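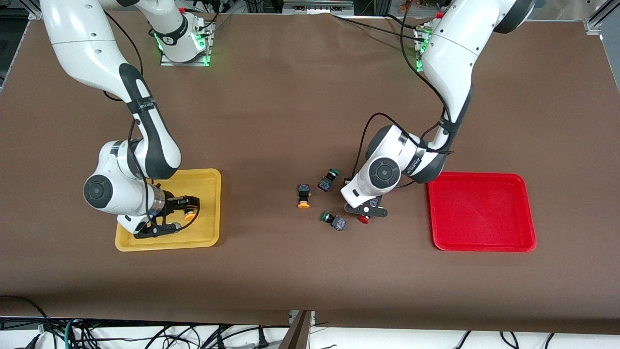

Dual-arm button sorting cell, Marnport
Weekly inspection, Monday, before first shift
Inspected by: Omar Nseir
Reviewed by: Gráinne Coughlan

1. Base plates and mounting bolts, both arms
OK. Torque marks aligned. Green indicators lit on both plates at power-up.

2. External cables, shoulder to wrist
Right arm OK. Left arm: jacket scuffed near the elbow, no conductor showing. Recheck next week. Leave enough slack for full wrist rotation when re-tying — the last tie was too tight.

3. Gripper fingers
Right: OK. Left: pads worn on the inner edge. Replace within 30 operating hours. Spares in Kindano drawer 4.

4. Trays, yellow and red
Flat on table, rims undamaged. Red tray had shifted toward the left arm's elbow. Moved back to taught position.

5. Test picks
Orange, green and red caps, 18 cycles per arm at reduced speed. One drop, left arm, green cap. See item 3.

6. Work surface
Wiped down. No chips or loose screws.

7. Floor cables and plugs, front of table
FAIL. Cables tangled, power plugs lying among them. Reroute and label before the cell goes back to full speed. Do not pull on the green cable to free it.

8. Emergency stop and restart
OK. Both arms stopped from either station. Restart required a manual reset, as it should.

Reviewer comment: Item 7 was also open on the last sheet. Cell stays at reduced speed until I have signed it off. — G.C.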